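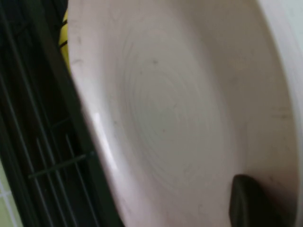

How to Remove Gray Cutlery Marks from Stoneware Plates

14 shares | 3 comments

Gray lines on a stoneware plate look like scratches, but most of them are metal. A knife or fork is softer than a fired glaze, so it leaves a thin trail behind, the way a pencil does on paper. Matte glazes pick up more of it than shiny ones. The metal sits on top and can usually be rubbed off with a mild acid cleanser.

Check the plate first

Wash the plate with dish soap and warm water, dry it, and take it to a window. Run a fingernail across one of the lines. If the nail slides over it, you have a metal mark. If the nail catches, the glaze is cut and no cleaner will fix it. Rings that follow the shape of the plate are normally part of how it was made, so leave those alone. The same goes for iron specks, which are common in stoneware clay and will not come out.

What you need

- Powdered cleanser with oxalic acid, or baking soda for a gentler start
- A soft sponge with no green scouring side
- Rubber gloves
- An old towel
- White vinegar (optional)

Steps

1. Lay the towel in the sink so the plate doesn't slide.

2. Wet the plate and pour off the extra water.

3. Try baking soda first. Mix two spoonfuls with a little water until it is as thick as toothpaste, spread it over the marks, and rub in small circles for 90 seconds. Rinse and look again. Light marks often come off at this stage.

4. If lines remain, put on the gloves and open a window. Sprinkle the cleanser on the damp plate and make a paste. Test it on the underside before you use it on the front — some hand-painted glazes will dull.

5. Let the paste sit for one minute, or less if the label says so. Do not let it dry.

6. Rub with the sponge, using light pressure. Stop every so often to rinse and check.

7. Rinse well on both sides, wash with dish soap, and rinse again.

Never mix the cleanser with bleach, and don't add the vinegar to it either. Vinegar is for hard water film, which is a separate job. Wipe it on, wait 5 minutes, and rinse.

Keeping the marks away

Stacking does more harm than people expect. The unglazed foot of one plate grinds on the face of the next, so put a paper towel or a felt round between them. In the dishwasher, leave a gap so the plates don't knock together. Worn steak knives leave heavier marks than smooth table knives.

I used this method on a set of Prena dinner plates bought secondhand in Wumatthorpe in March. All but one came clean. The last has a real cut near the rim and now goes under a flower pot.

3 comments | Share this page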